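The cup whisperers of Candberg

I used to think my job would be taken by a robot. I didn't expect to be its teacher! For nine years I packed cups at Candberg, nearly 3000 a shift, and then in June Prarnix asked who fancied strapping on a pair of grippers for a living (same money, and you get to keep your knees).
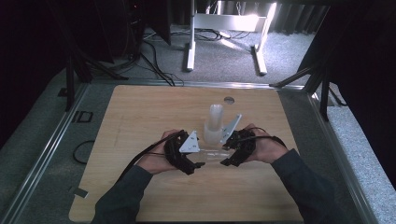
Both hands in, one cup to go.

My first morning was hopeless. You lose your fingertips, basically, and everything you ever knew about picking up a cup goes with them. Gheorghița Pop, who trained me, told me to slow down and stop showing off. 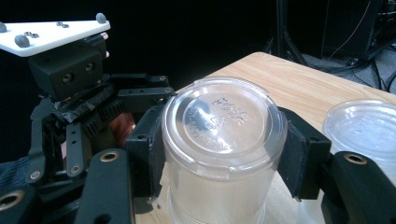 She was right, annoyingly. Squeeze too hard and the plastic gives, so you learn to stop a touch early. Enda Noonan from the night shift misses the noise of the line, and he worries what happens to the 100 of us still packing. So do I, some evenings. The firm promises retraining for everyone, and I'd like that in writing.
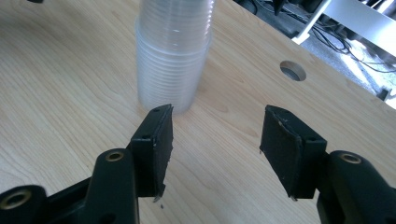
Lining up on a stack of cups.

Stacks are my favourite, mind you. My daughter asked what I did all day and I said I teach manners to a machine. She wants a go.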